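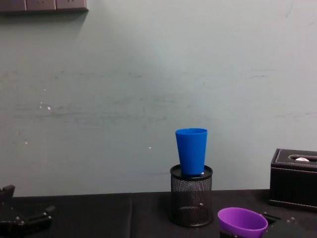
*Foto: Yamila Figueroa, puesto de ensayo Painemal. Cámara a la altura del pecho.*

# Pinza derecha: deriva de apertura en la celda de dos brazos

**yfigueroa**

Abro hilo para el puesto Painemal. Dos brazos de sobremesa, pinzas negras con dedo, controlador Nondari. Tarea: coger el vaso morado con la derecha y encajarlo en el azul, que está de pie en el portalápices de malla.

Problema: la pinza derecha pierde referencia de apertura. Al arrancar, el cero coincide con el tope mecánico. Tras 16 ciclos el dedo cierra de más y el borde del vaso se ovaliza. La izquierda, con el mismo firmware, no deriva.

Hecho hasta ahora:

- Homing repetido en frío y en caliente. Mismo resultado.
- Par de cierre bajado de 800 a 732 (unidades internas del controlador). Retrasa el síntoma, no lo elimina.
- Tornillos del dedo reapretados. Uno estaba flojo, ya no.

¿Alguien con esta combinación?

---

**Hastska**

¿El cero lo guardas en el controlador o lo recalculas en cada arranque? En Nondari, si activas las dos cosas, manda el guardado y el homing no sirve de nada hasta que borras el registro.

---

**yfigueroa**

Recalculado. Registro borrado antes de cada prueba. El error al arrancar es nulo; aparece durante la serie.

---

**torno_viejo**

Entonces es mecánico. Desmonta el dedo y mira el prisionero que fija la polea al eje del servo. Si patina un poco en cada cierre, el encoder no se entera: mide en el eje del motor, no en el dedo. Me pasó en una celda de etiquetado y perdí una semana tocando parámetros.

Marca polea y eje con rotulador, una raya que cruce los dos. Haces una serie y miras si sigue alineada.

---

**Zerkier**

No estoy de acuerdo. Si la polea patinase al cerrar, el dedo se quedaría abierto de más respecto a la consigna, y ella dice que cierra de más. El signo no cuadra. Yo miraría la compensación térmica del servo o pasos perdidos en la apertura.

Aparte: la foto me hace dudar del montaje. El portalápices está apoyado sobre la cubierta de la mesa y no veo ninguna fijación. Cualquier contacto lateral lo mueve y la siguiente inserción va descentrada. ¿La deformación es en el agarre o en la inserción?

---

**yfigueroa**

En el agarre. Lo compruebo con el brazo parado, antes de acercarse al portalápices. Sobre la fijación tienes razón: va apoyado, y la costura de la cubierta queda a la izquierda, lejos de su base. Lo pongo en la lista, pero es otro asunto.

---

**torno_viejo**

Zerkier, el signo depende de dónde patine. Si el dedo llega al tope de apertura y el motor sigue empujando, patina ahí. Después cierra de más. ¿A qué distancia del tope está la consigna de apertura?

---

**yfigueroa**

A cero. Abre hasta tope en cada ciclo. La izquierda apenas trabaja en esta tarea, así que la comparación que di arriba vale poco.

---

**Zerkier**

Abriendo a tope retiro lo del signo. Lo de la temperatura lo mantengo hasta ver la raya.

---

**yfigueroa**

Resultado de esta tarde. Raya hecha en frío, serie completa de 16 ciclos. Desfase visible entre polea y eje, casi 4 grados. El prisionero no estaba suelto del todo, giraba con la llave sin resistencia apreciable en el primer cuarto de vuelta.

Procedimiento seguido:

1. Corte de alimentación y descarga del servo.
2. Dedo fuera y polea fuera.
3. Desengrase del eje y de la rosca. Había restos de aceite.
4. Prisionero nuevo con fijador de resistencia media.
5. Montaje con el dedo contra el tope, homing, registro borrado.
6. Consigna de apertura retirada del tope.

El par lo dejo en 732 de momento.

---

**Hastska**

Deja curar el fijador antes de la serie larga. Y guarda copia de los parámetros, que al borrar el registro también se van los límites de carrera en algunas versiones.

---

**Zerkier**

Has cambiado dos cosas a la vez, prisionero y consigna. Si deja de derivar no sabrás cuál era la causa.

---

**torno_viejo**

La causa es la consigna y el prisionero es la consecuencia. Para una celda que tiene que funcionar, se cambian las dos.

---

**yfigueroa**

Repetiré con la consigna antigua cuando tenga una serie limpia, para separar efectos. Mañana fijo también la base del portalápices y subo los registros de par.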